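Caro Wycliffe Koech,

Escrevo com algum atraso e peço desculpa — outubro foi um mês cheio, daqueles em que a lista cresce mais depressa do que se risca. Das 284 peças previstas para a entrega à Rostley, 39 estão por conferir, e a equipa anda animada. 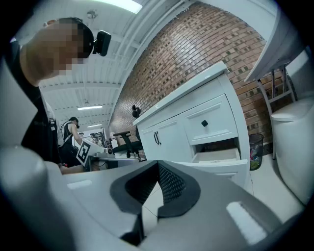
A organização das bancadas na sala da Drevari foi, a meu ver, o melhor passo deste período. Cada zona de trabalho passou a ter a sua referência, e o painel branco com o marcador quadrado preto é disso um bom exemplo. Trabalha-se lado a lado, todos de boné ou gorro, e a conversa ajuda muito!

Faltam-nos ainda três caixas de material da Ikeda, pedidas há bastante tempo. Se puder dar uma palavrinha por nós, ficamos muito gratos. O orçamento mantém-se como combinado.

Com um abraço,
Matvii Bilyk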